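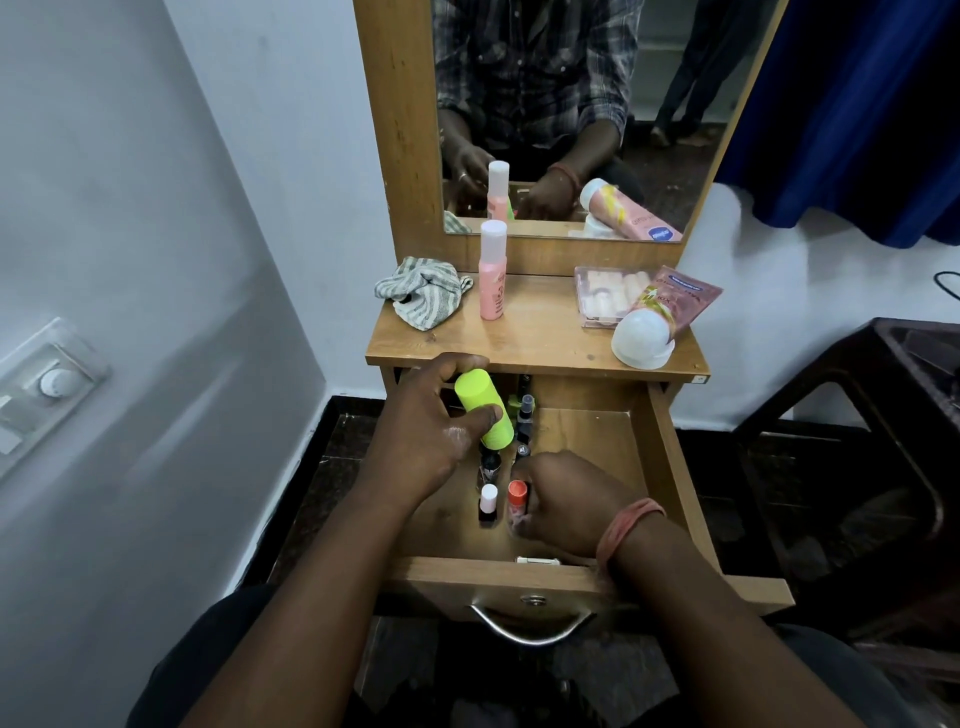

How to budget for a headset recording kit before you buy the headset

Updated 11 May 2026

Everyone prices the headset first. It's shiny, it has a product page, and it fits on one line of the spreadsheet. Then the kit goes out to an ordinary bedroom to record hands sorting bottles, and the spreadsheet grows a second page.

Our first plan for the Mavico project was one page. These are the steps we follow now.

Step 1. Write down the task before you write down a price.
"Household handling" is a wish. "Take small bottles out of a drawer and stand them on the tabletop" is a task you can shop for. Note how far the hands travel, how small the objects get and whether the wearer is sitting. Our list had seven tasks, and two of them needed nothing we didn't own already.

Step 2. Price the head, then the rest of the person.
Headset, strap, face pads, spare face pads. Buy the spares in the same order. Also try the strap on for a full session, as comfort at a trade counter lasts until you bend over a drawer. We put 40 minutes in the plan as the longest stretch between breaks, and the wearers thought that was generous of us in the wrong direction.

Step 3. Budget for power.
Count batteries by recording hours and chargers by rooms. Add an extension cord for every site. Then add another one, which will go missing in Binemport.

Step 4. Decide who supplies the clutter.
Borrowing a real dressing table costs less than building a pretend one, and you get real nail polish thrown in. Set money aside for replacing anything that leaks. Allow time for putting the drawer back the way you found it, too. People remember where their things were.

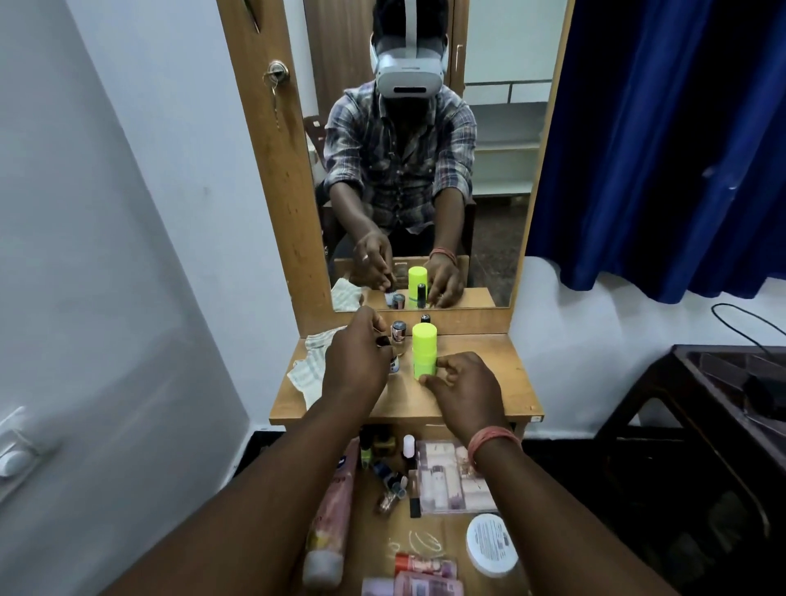

Seated work at the dressing table, with the headset showing in the mirror.

Step 5. Check the room for mirrors.
A mirror will record the wearer, the furniture and whoever wanders past behind. Get consent from everyone in the home, and put review hours in the budget under their own heading. Ours were under "misc." in April. Misc. did not enjoy it.

Step 6. Pay for storage twice.
One copy to work from, one copy somewhere else. Ask Urnach, Ekwueme or whichever supplier you use to quote both on the same sheet, so that the second copy doesn't get quietly dropped at approval.

Step 7. Rent before you buy.
Take one kit for almost 7 days and run the most boring task on your list. Write down everything you had to go out and fetch. Price that list, add it to the total and send the whole thing in for approval before ordering the remaining kits.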